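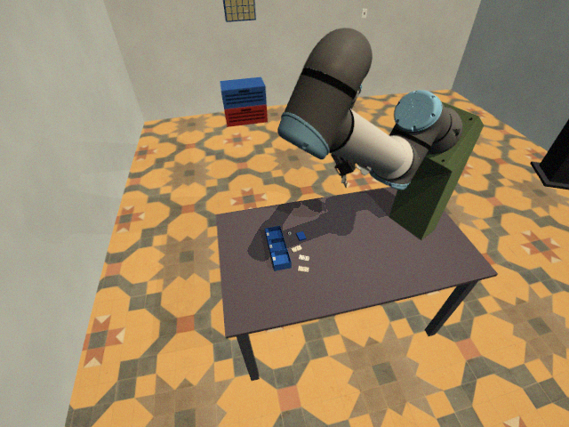 A reader wrote to me after the last post to say that safety rules for a simulated arm are a waste of an evening. You can't pinch a finger in a simulator, the message went, and if the arm goes through the table you press reset, so why write any of it down?

Posted in November by the Emwood bench blog, 9:40 p.m.

I agree with the part about fingers. Most of what I call rules on Emwood have little to do with anyone getting hurt. They are about whether a result means the same thing in spring as it did in fall, and whether someone else running the same task would write down the same result. I have been bad at this in the past and it cost me a set of 400 runs, so I'll go through the rules I use now and how they came about.

The 400 runs first. The task was simple: pick up small tiles from a table and put each one in the right compartment of a bin. I had written "success = tile in bin" at the top of the sheet and left it there. Some weeks in, I noticed I had been passing runs where the tile was leaning on the rim of the bin at the last step. Other runs, which looked the same to me on replay, I had failed. I could not go back and fix the scores, as I had only saved the score and a short clip, and the clip stopped before the arm had moved away. I threw out the whole set.

So the first rule is that the definition of success gets written before the first run, and it has to be a thing you can check from the saved state. Mine now says the tile is below the rim, inside the compartment with the matching label, with the gripper open and clear of the bin, and still there 2 seconds later. It is a dull sentence. It has settled every argument I've had with myself since.

The second rule is about the start of a run. The arm starts from the same pose every time, and the pose is stored in a file with the task. I used to let it start from wherever the last run ended. This seemed harmless and it saved a bit of time, but it meant a bad run could spoil the one after it. If you want varied start poses, and there are good reasons to, then draw them from a list and log which one you used.
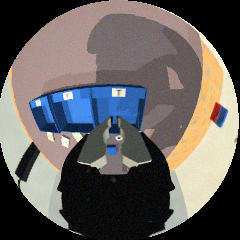 Wrist camera over the sorting bin. The label on the right-hand compartment reads T.

The third rule is that labels have to be readable from the camera the policy uses. I check this by pulling a still from the wrist camera and reading it myself at the size the model gets. If I can't read a label in that still, I don't score the model on it from that view. I might still run it with a second camera, but then the sheet has to say which camera was on. The Romadov guide, which I borrowed a lot from, puts it more strictly and says any object needed for the task must be visible in at least one input at the first step. I follow that when I can. With a wrist camera it is sometimes impossible, and I note it.

Related to that, shadows stay on. A reader asked me once why I don't render with flat light, which is faster. The arm throws a shadow over its own work, and it does the same on a real bench. If I turn the shadows off I get nicer numbers that I don't trust. I did compare the settings once in Lirkico and kept the slower one. Whatever you pick, pick it before you start and keep it for the whole set.

Contact limits are the rule my reader objected to most. I keep a force limit on in simulation, and a run that goes over it is a fail even if the tile ends up in the right place. Here is my reasoning. A policy that learns to shove things will go on shoving them. If you ever plan to move it to hardware, the time to find out is now, when it is cheap. And if you never plan to, the limit still catches physics glitches, where a part sinks into the table and shoots out somewhere else. I have seen a tile land in the correct compartment that way. It should not count.

The speed cap works the same way. I use the cap from the real arm's setup file and I don't raise it to get through a batch faster. To save time, run more copies at once. 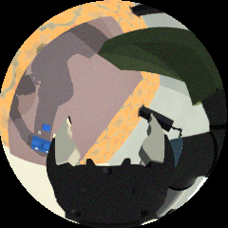 Looking past the open fingers, nothing held.

Resets. This one took me longest to get right. A reset has to put back everything, including the things you think did not move. I now compare the full state to the stored start state before each run and stop the batch if there is a difference. On the current version I've done 740 runs with the check in place. It stopped the batch 2 times, and both were my own mistakes in the object list. I would not have caught either by watching.

Then there is what gets saved. I keep the seed, the task file, the version of the simulator, every camera stream to the end of the run, and the joint log. I also keep the fails. It's tempting to delete runs that went wrong in a stupid way, like a gripper that never closed, but then your success rate is a rate of something else. If a run is thrown out, the reason goes in the sheet, and the reason has to be one that was on the list beforehand.

I don't have a good rule yet for tiles that land flat on top of each other. My definition passes them if they are below the rim. The Omerović checklist fails them. I can see both sides, and for now I mark them in a separate column so I can count them either way later.

The sheet I use is plain text and fits on a page. I print it and tape it next to the monitor. When I change a rule I start a new set and don't mix the numbers with the old one, even when the change looks too small to matter.

Next I want to write up how I pick the start positions for the tiles, which has its own problems.

Recent posts
Why I stopped scoring from short clips
Lirkico settings I leave alone
Reading the Romadov guide with a pencil
Wrist camera or fixed camera for small parts
Naming log files so you can find them again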